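Print this page
E-mail this release

FOR IMMEDIATE RELEASE – July

Plilach opens hand-taught robot program to small shops

FLAVTHORPE – Plilach, maker of teaching tools for two-armed robots, is opening its hand-teaching program to small workshops starting this month. No code. A person holds a pair of grippers, does the job the way they always do it, and the recording goes to train the robot. Shops with 25 employees or fewer can apply now, larger ones go on a waiting list.

The program is called Pap. It has been running in-house at the company's Flavthorpe site since last winter, with 2,670 recorded demonstrations so far, most of them short, a few of them pretty bad. The bad ones are kept too. They get tagged and held apart from the training set so the team can go back and see where a person hesitated or lost their grip.

"We had operators who could do a job beautifully by hand and then froze when we gave them a joystick," said Zsolt Juhász, head of demonstrations at Plilach. "So we gave them the grippers. First hour is clumsy. After lunch they're arguing with us about how the job should be done, and they're usually right."

Remote control stays in the package for jobs where a person should not be standing at the table – heat, fumes, sharp stock. In that mode the operator sits at a separate station and drives the arms from there. Plilach expects most shops to use the hand-held kit for the bulk of their recordings and remote control for the last part, when the robot is already in place and needs correcting.

What's included:

Two hand-held grippers with cameras, on loan for the length of the project
A work table marked out with a grid, or help marking your own
One day of coaching on site, a second day by video
Up to 500 demonstrations processed per task at no charge
Remote station rental, priced seperately

The first tasks on offer are plain ones. Picking up a hand tool and setting it down facing the right way, moving a part from one side of the table to the other, handing an object from the left gripper to the right. Long-handled tools get a section of their own in the coaching notes, as the weight sits at one end and new demonstrators tend to grab too far back.

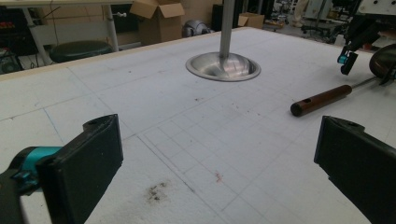 Coaching sessions run in small groups, two people to a table, swapping after every set. Start position for each object gets changed between takes. Demonstrators are asked to keep an even pace and to finish the move even if the grip was poor, then mark the take themselves.

Some 800 of the recordings made in Flavthorpe will be shared with shops that join, to give them somewhere to start from. Shops keep the rights to thier own recordings and can ask for them to be deleted at any point.

"The question I get on every call is how many takes do I need," said Sandrine Poulain, who runs customer projects at the company. "Depends on the task. Send us a phone video of somebody doing it and we'll give you a number before you sign anything."

A second coaching site opens in Jelthorpe later in the year. Same kit, same terms. Applications for both sites go through the Plilach program office, attention Sandrine Poulain. Press visits to Flavthorpe mornings only, from 9:30, please call ahead.

Print this page
E-mail this release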